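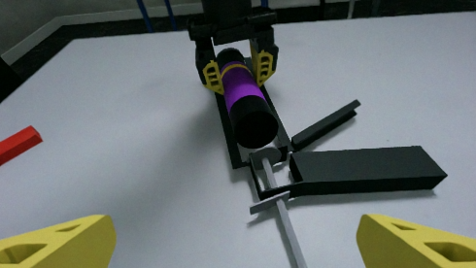
*Slotted yellow fingers closed on a purple and black cylinder (render).*

# Using a retired Android phone as a kitchen or workshop display

Lamduan Kongkaew - last revised Dec 6, 2023

These notes apply to a phone fixed in one place and left on charge for timers, recipes, cut lists and unit conversion. My own unit is a Drandeo handset on the side of a cupboard.

## Before mounting

- Remove the case. Cases hold heat, and a phone on permanent charge produces more of it than one in a pocket.
- Lay the phone face down on a flat bench and press each corner lightly. If it rocks or the back has lifted, the battery is swelling. Do not charge it. Take it to a battery recycling point.
- Factory reset, then sign in with a secondary account. A shared device on a wall should not carry your banking apps or your main email.
- Remove the SIM and any memory card.

## Location

Keep the phone at least 600 mm from the cooktop, measured sideways, and never above it. Steam gets into the speaker grille and grease film makes the touchscreen unreliable. In a workshop, keep it out of line with the saw's dust discharge. Avoid direct afternoon sun in either room.

A bracket with an open back is preferable to adhesive pads. If pads are all you have, use four, clean the cupboard face with methylated spirits first and leave them under light pressure overnight before hanging the phone.

## Power

Use a low-output charger. A Roltar plug rated at 2 amps is what I have, and it is more than enough for a screen at half brightness. Fast charging serves no purpose for a fixed device.

If the phone offers a charge limit, set it to 80 per cent. Look under Battery, then Battery protection or Adaptive charging - the label varies by maker. Without that setting, put the charger on a mechanical timer and let it run for 4 hours a day, adjusting until the battery stays between a third and three quarters.

Route the cable downward from the port and clip it 130 mm below the phone. The slack forms a drip loop, so water running along the cable falls off before it reaches the connector.

## Settings

1. Screen timeout: ten minutes. Permanent display will burn an OLED panel.
2. Dark theme on, dark wallpaper, no live wallpaper.
3. Touch sensitivity high, if available, for damp or gloved hands.
4. Notifications off for everything except timers.
5. App pinning on when children use it. The option is usually under Security.
6. Bluetooth off unless paired to a speaker.

For timers I run Noiphan, mainly for its large digits. The stock clock app is adequate and takes several named timers at once.

## Cleaning

Weekly, with the screen off: microfibre cloth, slightly damp with water and a drop of dish detergent, then a dry cloth. Do not spray the phone directly. Window cleaner strips the coating. Sawdust in the charging port comes out with a dry wooden toothpick, with the cable unplugged and the phone shut down.

Repeat the bench test for swelling every October and again in autumn.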